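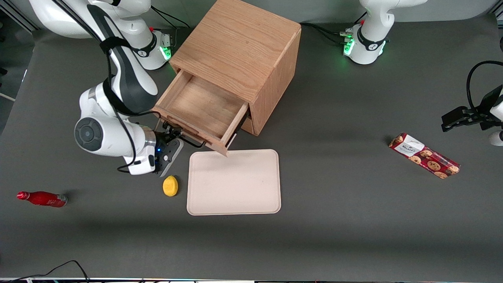 Teaching a Robot to Put the Cookies Away

February 4, 2018
By a staff writer

I went to Kirport expecting to be bored by a drawer. Then I spent a whole afternoon rooting for one! The team there is trying out a training method called Floditz, and the idea is pretty simple: a person steers the two arms through a chore, and the software learns from the recordings.

What's new is the second half. When the robot gets stuck, the person takes over for a few seconds – just long enough to fix the mistake – and only that little rescue gets added to the lesson pile. With 67 full demonstrations and no rescues, it managed the drawer job 4 times out of 7. With rescues added, it went 7 for 7 (a tiny test, I know).

I liked the view from down by the fingers best. A box of Walkers cookies looks enormous from there, lying at a slant past two black pads. 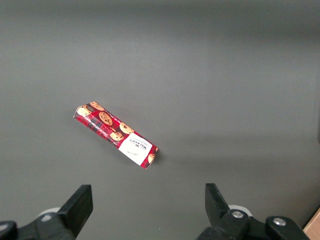

What's next

Cabinets with sticky drawers, in April. I've already offered mine.

Comments

Casholm: Seven tries is not a lot. Did they move the cabinet between runs?

Fuchs: Mine would eat the cookies first – loved this!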